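Section 4. Fitting and adjusting the drawer fronts

This section applies to all base units in the Stakcombe range fitted with Cluron runners. Wall units and larder pull-outs are covered in Section 6. Read the whole section before starting work, and keep the fittings bag for each unit separate until its drawers have been hung.

4.1 Before you begin

Check that the carcass is level from front to back and from side to side. Drawer fronts cannot be aligned correctly on a carcass that is out of level, and the adjustment range of the runners must not be used to make up the difference.

You will need a medium cross-head screwdriver, a steel rule, a pencil, a pair of small clamps and a soft cloth. Power drivers may be used for the runner screws only, on the lowest torque setting.

CAUTION: Lacquered fronts mark easily. Leave the protective film on the outer face until step 9.

4.2 Hanging the drawers

1. Identify the left-hand and right-hand runners. The letter is stamped on the inner face near the front fixing hole.

2. Fix each runner to the carcass side using the pre-drilled holes. The front end of the runner should sit flush with the front edge of the side panel.

3. Extend both runners fully and lower the drawer box on to them. Push the box in gently until both catches engage.

4. Open and close the drawer several times. Movement should be even, and the last part of the travel should be taken up by the damper.

NOTE: On units 300 mm wide the damper is fitted to the right-hand runner only.
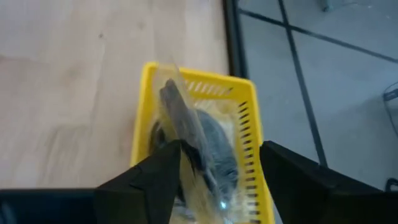
Fig. 7. Yellow plastic basket on a wooden tabletop.

4.3 Attaching the front

5. Lay the front face down on the cloth and locate the two rows of pilot holes. Screw one bracket to each row, with the arrow pointing to the top edge.

6. Offer the front up to the drawer box and press it home until both brackets click. For fronts more than 405 mm high, fit the additional rail supplied in the fittings bag.

7. Measure the gap between adjoining fronts at both ends. It should be 3 mm throughout.

4.4 Adjustment

8. Remove the cover caps from the inside of the drawer. Turn the upper screw to raise or lower the front, and the lower screw to move it to the left or right. Adjust by a quarter turn at a time – the effect of each turn is greater than it may appear.

9. When all gaps are equal, replace the caps and peel off the protective film, working from one corner.

CAUTION: Do not force an adjustment screw beyond its stop. A bracket damaged in this way must be replaced as a pair, part no. 183.

4.5 Load limits

The maximum load for a standard drawer is 31 kg, evenly distributed. Heavy pans and crockery should be stored in the lowest drawer. Never use an open drawer as a step.

4.6 Handles

Rimon bar handles are supplied with two lengths of screw. Use the shorter screws for slab fronts and the longer screws for framed fronts. Tighten by hand.

Revision note: steps 6 and 8 were amended on Dec 28, 2022 and replace the instructions in the June edition. Technical content approved by Fulgencio Bustamante, Karagiannis Kitchen Furniture.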